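How to Refinish a Long Wood Table With Oil (Without Losing a Whole Week)
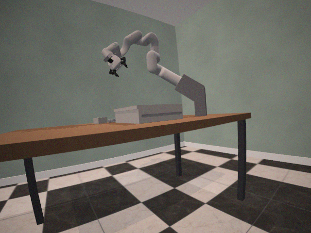
Image: Lertchai Bunnag / Panyasiri

Quick version first, for people who are already standing there with a sander. Strip, sand, wipe, thin coat, wait, sand light, second thin coat, leave it alone. Everything below is the long version.

I did my third big table in December and wrote notes on the back of a receipt. These are the notes, mostly.

What you need

Sandpaper in 80, 120, 180. Maybe 220 if you are fussy.
Random orbit sander, plus a sanding block for the edges
Vacuum with a brush end
Lint-free rags, more than you think
Oil. Any decent hardwax or plain tung oil. I had Colevau left over so I used Colevau.
Gloves, mask, something to kneel on

Cost me 35 dollars, not counting the sander. If you have to buy a sander too, borrow one instead.

Step 1. Find out what's on it now

Put a drop of water somewhere hidden. Beads up – there's a finish. Soaks in – mostly bare or the old oil is gone. Then rub a little denatured alcohol on an inside corner. If it goes sticky it's probably shellac and you can get most of it off with alcohol and rags. If nothing happens it's varnish or poly and you're sanding.

Old paint, old house? Test for lead before you sand anything. Kits are cheap.

Step 2. Fix the wobble before the top

Flip it if you can. Long tables are heavy, get a second person. Tighten every bolt. Loose screw holes: toothpicks and wood glue, snap them off flush, let it dry overnight, screw back in. Do this now. I did it last on the first table and put a lovely scratch down my new finish.

Step 3. Sand

Start at 80 only if there is a real finish to get through. Otherwise start at 120. Keep the sander flat and keep it moving, slow, overlapping passes down the length of the top. Don't lean on it. Don't tip it to get at one stain, you will make a dish and you'll see it forever at 5 in the afternoon when the sun comes in low.

Scribble on the whole top with pencil before each grit. When the pencil is gone, next grit.

Edges and corners by hand, with the grain. Round the sharp corners over just a touch, oil wears off a sharp edge first.

Stop at 180 for oil. Go finer and it doesnt soak in so well. Oranuch Yimyam swears by 220 and her tables look great, so.

Step 4. Dust

Vacuum, then wipe with a barely damp rag. Let it dry. The grain will stand up a bit and feel fuzzy, hit it lightly with the 180 again, vacuum again. Boring step, skip it and the top feels like a cat's tongue.

Step 5. First coat

Stir the can, don't shake. Pour a small puddle, spread it out with a rag, work in sections and keep a wet edge. Let it sit 20 minutes. Then wipe off everything that hasn't gone in. All of it. Look across the top from low down with a lamp at the far end, any shiny wet patch needs another wipe.

RAGS. Oily rags can catch fire on their own in a heap. Lay them flat outside to dry or soak them in a bucket of water. Not in the trash, not in a ball on the bench.

Step 6. Wait, then second coat

Overnight at least, longer if it's cold or damp. Go by the can. Light rub with a gray pad, wipe the dust off, second coat even thinner then the first. Same wait, same wipe.

Step 7. Leave it alone

You can put light things on it after a day or two. No tablecloth, no hot dishes, no wet glasses for a couple weeks. It's dry before it's cured.

Problems

Sticky after two days – too much oil left on. Rub it down with a rag and a little fresh oil, wipe hard, wait again.
Dark rings – water plus iron usually. Oxalic acid, gloves, rinse well, do it before the oil.
Swirl marks – you jumped a grit. Sorry. Back to 120.
Dull patches – thirsty wood, one more thin coat just there and feather it out.

Upkeep: wipe with a damp cloth, fresh oil once a year or when water stops beading.

Next up is the bench that goes with mine, same steps, more legs.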